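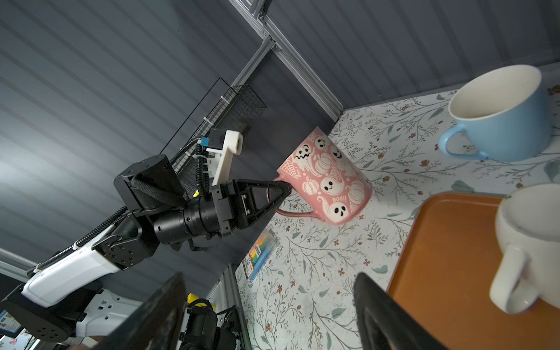 ## The end of the world, shot in a cold store

The director of *Drutadgate* would like it known that her film has one explosion in it, and that it happens off screen.

"You hear it," she says. "You also see a man's hair move. That was me with a piece of cardboard."

Her debut feature, out in July from the small distributor Adia, follows a salvage crew who answer a distress call from a dead space station and find that the caller is still on the line. It was shot in a disused cold store outside Hasano, chosen for its long corridors and its rent. The cast could see their breath all day, so the script was changed to say the heating had failed.

"People keep praising that as a theme," she says. "I nod."

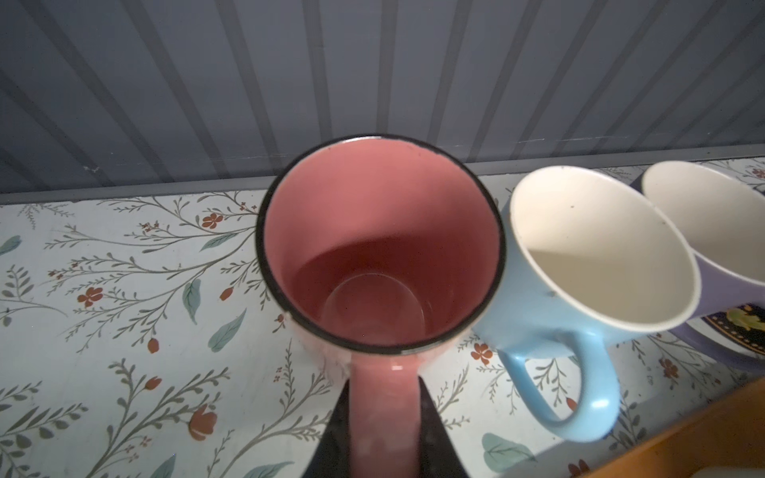

*Pink mug with a black rim, seen from above.*

The script went through Seol, a scheme for first-time writers, where a reader asked whether the captain might have a dog. He has a dog now. It gets the best line, which is a bark, and it was paid on time — a claim the director can't make for herself.

She is cheerful about the early cut, shown on a Saturday night to 300 people who had been promised a comedy. "They laughed in the first half hour. I've decided that was nerves."

The finished version has 389 effects shots, most of them stars. She drew up a list of every one and still has it taped inside a kitchen cupboard, next to the takeaway menus. Would she do it again? "Fewer stars. I'd set it in fog."
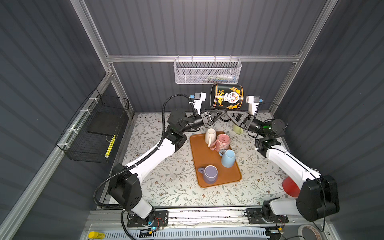 *Two robot arms, with a white mesh basket hanging behind them.*

A sequel has been mentioned, chiefly by her. She has 40-odd pages and a title she won't share, having told her sister the last one and watched her face.

As for the ending, which has already started arguments at two festivals, she won't say who was on the line. "I know who it was," she says, and then looks out of the café window for a bit. "I did know. It's in a notebook."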